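Flokbridge Opens Its Gripper Comparison Bench to Outside Teams

November release adds side-by-side trials in simulation, with 47 tasks and 2,000 logged runs to start from

Flokbridge has opened its gripper comparison bench to anyone who wants to try a gripper, an arm controller or a camera setup before buying one. The bench runs entirely in simulation, and we are thrilled with how much it already tells us!

The idea came out of a long argument in our own lab. We had two grippers we liked, the Ollari and the Grullasik, and everyone on the team had a favorite. The Ollari closes fast. The Grullasik gives you finer control near the end of its travel, where small parts tend to get shoved sideways. We kept trading stories about good days and bad days with each one, and at some point it was clear that we needed the same job, the same starting positions and the same controller, over and over.

So we built that. The first task set has 47 jobs, mostly small assembly work: picking up a block, turning it, setting it down on a board, lining up a part with its neighbor. Every job can be run with either gripper and either of the 2 controllers we support today, our own and the open Chamoun controller. Starting positions are saved, so a team in another city can repeat a run exactly as we did it.
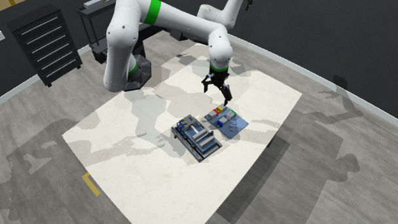

Can a simulated trial replace a test on real hardware?

It can't replace one, but it can make the real test a lot shorter. Simulation is good at showing reach problems, awkward wrist angles and fingers that bump into neighboring parts. Friction, cable drag and worn finger pads still have to be checked on a real arm, and we ask every team to plan for that.

"I was sure the faster gripper would win across the board, and I was wrong on the tight placements," said Sinéad Ó Néill, who leads testing at Flokbridge. "I had a great time being wrong, too. We went back through the runs one by one and you could see where the approach angle was the trouble. Now I want to see what other people find, especially with controllers we haven't tried."

Outside teams get 30 days on the bench at no cost. They can use our task set or load their own parts, and they keep their results private unless they choose to share them. The 2,000 runs from our first comparison are included with every account, failed grasps and all.

Camera placement trials come next, starting with wrist views against fixed overhead views on the same jobs. Teams that want to suggest a task or a camera position can write to the Flokbridge testing group through the contact page.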